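Gescombe、手先部品の比較試験を公開　小型操作盤でつまみとボタンを操作

ロボットアーム用の手先部品を手がけるGescombeは、Lutlowにある同社の試験室で、グリッパー2機種の比較試験を報道関係者と取引先に公開した。同じアームに機種を付け替え、樹脂製の操作盤のつまみを動かしたりボタンを押したりする作業を繰り返して、位置決めのずれと失敗の内容を調べている。試験は8月に始まり、公開日までに1830回の試行を終えた。

比較しているのは、同社が従来から出荷している標準型と、指先を細くした新しい型。いずれも二本の指を平行に開閉する方式で、取り付け部の寸法は共通になっている。標準型は箱や筒状の部品をつかむ用途が中心だったが、検査工程で機器のスイッチ類に触れる作業にも使いたいという引き合いが増えていた。細身の型は昨年から設計を進めてきたもので、価格と発売時期は決まっていない。

試験を担当するのは、同社評価グループのアリーバ・シディキ（Areeba Siddiqui）主任。シディキ主任は「カタログには把持力と開閉幅を載せていますが、お客様から聞かれるのは、この小さなつまみを動かせるか、隣に触らずに押せるか、という話です。それに答える数字が手元にありませんでした」と話した。

操作盤には、溝に沿って動く白いつまみが上下に並び、その間に1から5までの数字が印刷されている。つまみには青い三角の印があり、上のつまみは下向き、下のつまみは上向きの印で数字を指す。試験では制御用の計算機が目標の数字を指定し、アームがつまみをそこまで動かす。動かし終えたあと、印と数字のずれを画像から読み取って記録する。

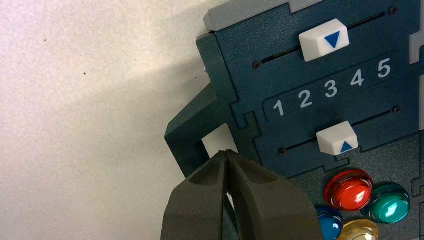
操作盤の取っ手付近にあるグリッパーの指先。手首のカメラで撮影＝Lutlowの試験室

つまみの操作には、指を閉じたまま先端で横から押す方法と、指を開いて挟む方法の二通りがある。公開された試験では両方を交互に行った。押す方法は動作が短くて済む一方、目標を行き過ぎたときに反対側へ回り込む必要がある。挟む方法は一度の動作で往復できるものの、指を下ろす位置がずれると、つまみの角に先端が乗り上げる。標準型では乗り上げによる停止が目立ち、細身の型では減ったという。ただ、細身の型は挟んだ状態で斜めに引くと指がわずかにたわみ、止まる位置にばらつきが出た。

ボタンの操作では、赤、青緑、青、黄色の四つから指定された色を押す。ボタン同士の間隔が狭く、隣のボタンに触れた場合は、指定した色を押せていても失敗として数える。標準型は指先の幅があるため、押し込む途中で隣の縁に当たることがあった。同社は、指を少し傾けて下ろす動作に変えれば標準型でも避けられるとみて、動作の見直しを並行して進めている。

カメラの置き方も比較の対象になった。当初は作業台の上方に固定したカメラだけで位置を求めていたが、アームが操作盤の上に来ると手先が隠れ、最後の寄せで位置が分からなくなる。そこで手首の近くに小型カメラを加え、近づいてからは手首側の画像に切り替えることにした。手首のカメラにも弱点はあり、指のすぐ裏側は見えない。ボタンの丸い表面に照明が映り込み、色の判定を誤る例もあった。照明の向きを変えたあとの試行では誤判定が減ったとしているが、件数は集計中として明らかにしなかった。

制御装置はFlatbridgeの製品を使う。アームの動作と指の開閉を一台で受け持ち、指に加わる力の変化を見て動作を止める機能がある。Gescombeは以前、開閉の指令を別の装置から送っており、アームが止まってから指が閉じ始めるまでに間が空いていた。Flatbridgeの技術担当者も公開に立ち会い、力の変化を検知する値の決め方を説明した。値を小さくすると、つまみに触れただけで止まってしまう。大きくすると、溝の端まで動かしたつまみをさらに押し続け、操作盤そのものがずれるおそれがある。試験では値を16段階に分け、機種ごとに適した範囲を探した。
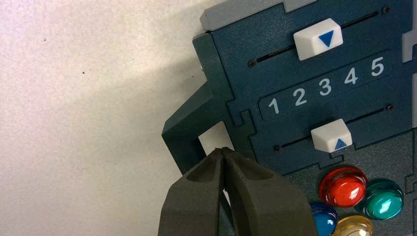 操作盤は作業台に固定せず、置いただけの状態で使う条件も設けた。実際の現場では対象の機器が毎回同じ位置にあるとは限らないためで、試行ごとに担当者が向きを変え、アームは画像から傾きを求めて動作をやり直す。固定した条件と比べると、どちらの機種も成功した割合が下がった。とくにつまみを横から押す方法では、盤の傾きを小さく見積もったまま直線的に押し、途中で指がつまみから外れることが多かった。傾きの推定をやり直す回数を増やすと外れは減るが、一回の作業にかかる時間が延びる。

取っ手を使った試験も始めた。操作盤の横に張り出した部分に指先をかけて引き寄せ、盤を使いやすい位置に直してから、つまみやボタンの操作に移る。閉じた指を開口部に差し入れる動作と、縁を両側から挟む動作を比べる計画で、公開日は差し入れる動作の調整を行っていた。試行数が少ないため、機種による差についての説明はなかった。

指先の表面材については、Khokhar製の樹脂を含む数種類を試している。同社の標準の材料は箱の表面で滑りにくい半面、つまみに押し当てたまま離すときに引っかかり、止めた位置から少し戻してしまうことがあった。表面の粗さを変えた試作品では戻りが小さくなったが、摩耗が早く、約1000回の操作を過ぎたところで先端の形が変わり始めたものもある。シディキ主任は「先が減ると、同じ指令でも当たる場所が変わります。画像で先端の位置を測り直せば補正できますが、現場にその作業を頼むのは避けたいところです」と述べた。

見学した取引先からは、交換用の指先だけを購入できるかという質問が出た。同社は細身の型について、指全体の交換とするか、先端だけを差し替える形にするかを検討中と答えた。先端だけの交換は費用を抑えられるが、継ぎ目のがたつきが位置のずれにつながるため、比較試験の項目に加えるという。

電子機器の組み立てを請け負う会社の担当者は、製品の電源を入れて表示を確かめる工程で手先部品の採用を考えていると話した。「今は人がスイッチを順番に押しています。機種の切り替えが多く、専用の治具をその都度つくるのは難しい」と言い、ボタンの配置が変わった場合に設定をどこまでやり直すのかを尋ねていた。Gescombe側は、手首のカメラで位置を登録し直せば動作の大部分を流用できるが、押し込む深さと力は対象ごとに確かめてほしいと説明した。

試行の記録には、カメラの画像のほか、アームの関節角度、指の開き、力の変化、成否の判定が含まれる。成否は自動判定のあとに担当者が画像で確認し、食い違った試行は集計から外して別に保管する。失敗の分類は、目標に届かない、行き過ぎる、隣に触れる、途中で止まる、の四つで始めたが、途中で止まる例の原因がさまざまだったことから、乗り上げと力の検知による停止を分けた。前半の記録は新しい分類に合わせて付け直している。

Flatbridgeは今回の記録をもとに、制御装置の設定例を取りまとめる。手先部品の重さと指の長さを入力すると、力を検知する値の目安を表示する仕組みを考えており、標準型の分から作業を始めた。他社製の手先部品に広げるかどうかは決めていない。

Gescombeは今後、操作盤の向きを変えた条件の試行を増やし、取っ手を引く動作と合わせて機種別の結果をまとめる。結果は取引先向けの技術資料として配布し、失敗した試行の画像も一部を載せる予定。細身の型の貸し出しについては、たわみへの対策を終えてから受け付けるとしている。試験室の次回公開の日程は未定で、見学の希望は同社の営業窓口で受け付ける。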